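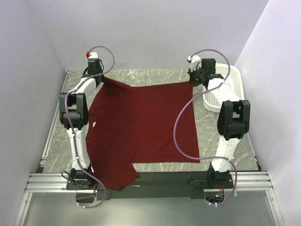 Bustik says the artist pages on the Zorkamier site have been showing the wrong medium for the portraits since the spring update. Oil on canvas comes up as oil on panel, and two works on paper have no medium at all. They first saw it on the artist index and then on the printed wall labels, which pull from the same record.

Ticket 1009
Opened: 30th September
Product: Plotstead Collections, hosted
Priority: normal, raised to high
Status: closed

Steps to reproduce
Open any portrait on the public site. Compare the medium line with the catalog record in Plotstead. The record is right. The public page is wrong.

Update 1
Confirmed on our side. The catalog record for object 2579 reads "oil on canvas" and the public page reads "oil on panel." Cleared the page cache and reloaded. No change. Asked Bustik whether anyone had edited the medium list by hand. They said no, the list is locked for everyone except the registrar.

Update 2
Checked the nightly export. Stan (the export job) writes the medium as a number, not as text, and the website looks the number up in its own copy of the list. The website copy dates from before March. In March the client added "oil on linen" near the top of the list in Plotstead, and every entry below it moved down by one. The website never got the new list.

Works on paper come out blank when their number is past the end of the old list.

Update 3
Sent the new list to the website and ran Stan again for the portrait rooms only. 27 records changed. Bustik checked them against the paper files and reported that all but 2 are correct. The ones still wrong are loans, and loans go out in a separate export that runs once a week. Started that one by hand.

Wall labels still print the old text. The label template keeps its own saved copy of each record for offline printing. To refresh it: Labels > Saved sets > Portrait rooms > Rebuild. Do not use Reset, it also removes the line breaks the designers put in the long titles.

Update 4
Loan records are correct on the public site. Label set rebuilt, and a test page printed with the right medium on every label. Line breaks are intact.

Client asked if the artist biographies could have been affected too. They are stored as plain text and don't use a lookup list, so no. The "School or movement" field does use one. Nothing was added to that list this year and the two copies match.

Fix
The export now sends the full medium list along with the records each night. Entries are matched by their permanent ID and no longer by their place in the list, so new media can be added anywhere.

Still open
The Zorkamier press kit was made from the old pages and has the wrong medium under several portraits. That file is not managed in Plotstead. Bustik will replace it and tell the press office which captions changed.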